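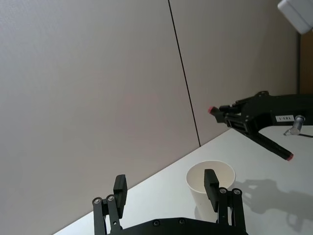 リストモント、接戦制して決勝へ　アギェマンが62得点

クリケットのディンデック杯準決勝は月曜日、ディエップ・グラウンド(Diệp)で行われ、リストモント(Ristmont)がミノラ(Minora)を3ウィケット差で下して決勝進出を決めた。4番打者のフセイニ・アギェマン(Fuseini Agyeman)が62得点を挙げ、アウトにならずに最後まで打席を守った。リストモントの決勝進出はクラブ創設以来初めて。観衆は2947人だった。

トスに勝ったミノラは先攻を選んだ。立ち上がりは先頭打者の二人が丁寧にゴロを転がし、パワープレーの間は一つもウィケットを失わなかった。しかし守備制限が解けてスピン勢が登場すると得点のペースが落ちた。左腕スピナーの低く滑る球に打者が手こずり、中盤に立て続けに三つのウィケットを失った。終盤は下位打線がバウンダリーを重ねて盛り返したものの、最終オーバーは二つのランアウトもあって伸びなかった。

追うリストモントは初回に主将が捕球アウトとなり、次のオーバーでも3番打者がLBWで退いた。ここで打席に入ったアギェマンは、序盤は単打に徹して相手の速球をしのいだ。守備が内側に寄ったとみるとカバー方向へ強い打球を放ち、ドリンク休憩の直後には右中間を破るバウンダリーを二本続けた。50得点に届いたのはスイープで奪った2点で、ベンチの選手が総立ちで拍手を送った。

反対側の打者が次々に入れ替わるなか、必要な得点率は終盤にかけて上がった。ミノラは抑えの切り札を最後から二つ目のオーバーに投入し、ヨーカーでウィケットを一つ奪っている。それでも最終オーバーの四球目、アギェマンが足元の球をレッグ側へ流して四点とし、試合を決めた。アギェマンの今季大会での通算得点は、この一打でちょうど900となった。

アギェマンは試合後、「早い段階で二人を失ったので、まずは長く打席に残ることだけを考えた。球が止まって来るグラウンドで、大きな当たりを狙う場面は限られていた。最後の球は、足元に来ると読んでいた」と話した。50得点を過ぎたあたりで右のふくらはぎを伸ばすしぐさを見せたが、けがではないという。「走る本数が多くて張っただけ。明日は休んで、明後日には普通に練習する」と述べた。

リストモントの監督は投手陣の働きを勝因に挙げた。「あの得点で抑えてくれたから、打者が慌てずに済んだ。捕球ミスが二つあったのは反省点で、決勝までに直したい」とした。
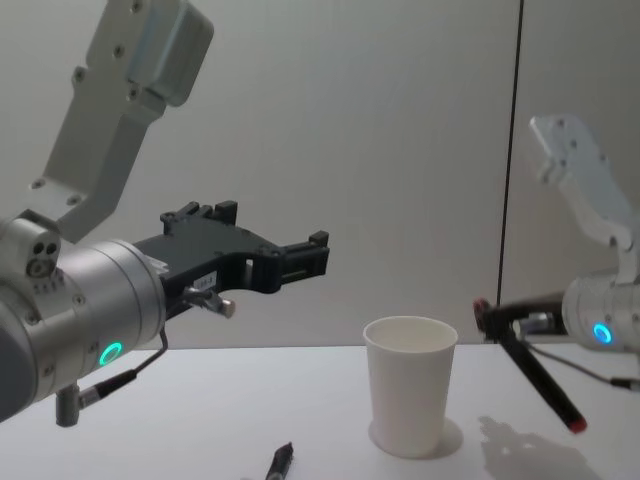

白いテーブルの上に伸びるロボットアーム

敗れたミノラは二年連続の準決勝敗退となった。主将は「中盤のウィケットの失い方が悪かった。あと十点あれば、最後のオーバーの守備の置き方も違っていた」と振り返った。肩を痛めて欠場した先発の速球投手については、リーグ戦の再開に間に合う見通しだと説明した。

ミノラにとっては序盤の守備も悔やまれる内容だった。アギェマンがまだ一桁得点のとき、スリップへの鋭い打球に野手が手を伸ばしたが、球は指先をかすめて後方へ抜けた。さらに終盤には送球がそれ、リストモントに余分な一点を与えている。ワイドも目立ち、主将は「エクストラを減らすことは開幕からの課題だった」と述べた。

試合は朝方の雨の影響が心配されたが、審判団がピッチの状態を確認し、予定通り開始された。途中で小雨が落ちたものの中断はなく、オーバー数の短縮もなかった。

もう一つの準決勝は同じ会場で行われる。リストモントは決勝で、その勝者と対戦する。決勝のチケットは大会事務局の窓口と当日売り場で扱い、雨天で試合が成立しない場合は翌日に順延となる。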